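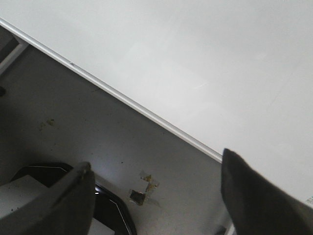
Hala Lamrani writes that she has kept a grocery envelope for years and it works beautifully, right up until the water heater quits or the car needs tires, and then the grocery envelope pays for the tires and the family eats noodles until payday. Could we please do a page, she asks, on the bills that come once in a blue moon and wreck everything else?

Well, Hala, I have been meaning to write this one since September, and your note landed on the same morning that I was paying for a new dishwasher pump, so I can hardly put it off any longer! What you are describing is the most common trouble in my mailbag. The everyday money is fine. The groceries are fine, the light bill is fine, and then along comes something large and perfectly predictable (tires do wear out, bless them) and it walks off with the whole month.

Start with a list on the refrigerator

Before you put away a single dollar, spend an evening finding out what your occasional bills are. I tape a sheet of paper to the refrigerator door and leave it there for a couple of weeks with a pencil on a string, so that anybody passing by can add to it. My first sheet had the homeowner's insurance, the car registration, the dentist and the chimney sweep. By the end it also had school pictures, the vet, two weddings, the furnace filters, and "cleats" in very large letters.

Go back through your old bank statements too, if you can stand it. A full year of them is best. Put a little dot beside anything that doesn't come every month, and copy the amount onto your sheet. Don't fuss over the cents.

Turn the list into one monthly amount

Add up the year and divide by twelve. Suppose your insurance, registration and dentist come to 600 dollars over the year. You'd need to put by 50 dollars a month to meet them, and that is all the arithmetic there is. If you are paid every two weeks, divide by twenty-six and you will get a smaller number that feels a good deal friendlier.

Now, the first year is a bit awkward, and I would be fibbing if I left this out. The insurance might come due in the second month, when you've only got two months' worth saved for it. Look at what falls due soonest and put extra toward that one, even if the others have to wait their turn. After you have been once around the calendar it evens out.

Give the big machines a jar of their own

Appliances are harder, as they don't send a bill ahead of time. I go through the house with a notebook and write down each big machine, the year it was bought, and what I'd expect to pay for another plain one. The purchase year is often on the receipt, and if the receipt is gone, the serial number plate will usually tell you (the maker's help line can read it for you if it's all letters).

When I did this at our old place in Dirnham, the washer was the eldest by a long way. I called two stores, asked the price of a plain model delivered and hooked up, and the better of the two said 801 dollars with the old one hauled off. So that became the number on the washer's jar. It limped along for two more winters, as they do, and by the time it gave up I had the money and some left over, which went straight into the jar for the stove.

I say jar. It can be a jar, or an envelope, or a column in a notebook. I used to keep real cash in real coffee cans and I don't recommend it. It's too easy to borrow from when the pizza comes, and cash in a cupboard isn't protected the way a bank account is. These days I keep one savings account, separate from checking, and a notebook page that says how much of it belongs to which purpose. Some banks will let you split an account into little named pockets, so do ask. Ask about fees and minimum balances in the same breath.

Nikola Ivanov sent me his own method a while back, and I like it very much. Each time he finishes paying something off, he keeps making the payment, only to himself. His last car loan payment was 352 dollars, and the very next month he had the bank move 352 dollars into savings on the same date. He says he never missed it, having not had it to spend before.

A few small things that have helped me

Move the money on payday, early, before you do the shopping. If you wait to see what's left over, you'll be waiting a long while.

Round up. If the sum says 47 dollars, put in 50. Prices creep, and the rounding takes care of a good bit of the creeping.

When something comes in cheaper than you expected, leave the difference where it is.

Write the next due date on the notebook page as soon as you've paid a bill, while the paper is still in your hand. I keep a pen clipped inside the cover for this.

If you have to raid one pocket to pay for another, go ahead, and write down that you did. It's your own money and you needn't feel bad about it. I just like to know where it went!

And the question of the emergency fund

Several of you have asked whether this is the same as an emergency fund. I keep mine apart. The tires and the dentist are ordinary bills on a slow schedule, and the emergency fund is for the things you couldn't have put on the refrigerator list, such as a layoff or a burst pipe on a holiday. If you have neither one yet, I'd get a small cushion together first, even a few hundred dollars, and then start the monthly amount for the list. My own cushion sat at 1,000 dollars for ages while I filled up the other pockets, and I slept perfectly well. If you are carrying a balance on a credit card at a high rate, though, do keep the cushion small and throw what you can at the card.

Hala, I hope the noodle weeks are nearly behind you. Write and tell me which bill turned out to be the biggest. Mine was the dentist, and it has been every year since the children got teeth.

Home Kitchen Laundry Workshop Money Mailbag

More from the money drawer
Reading your water bill line by line
What to keep, what to shred, and when
A grocery envelope that lasts the month
Repair it or replace it? Questions to ask the store
Splitting household bills with a grown child

Contact us | © Younis Household Pages | Back to top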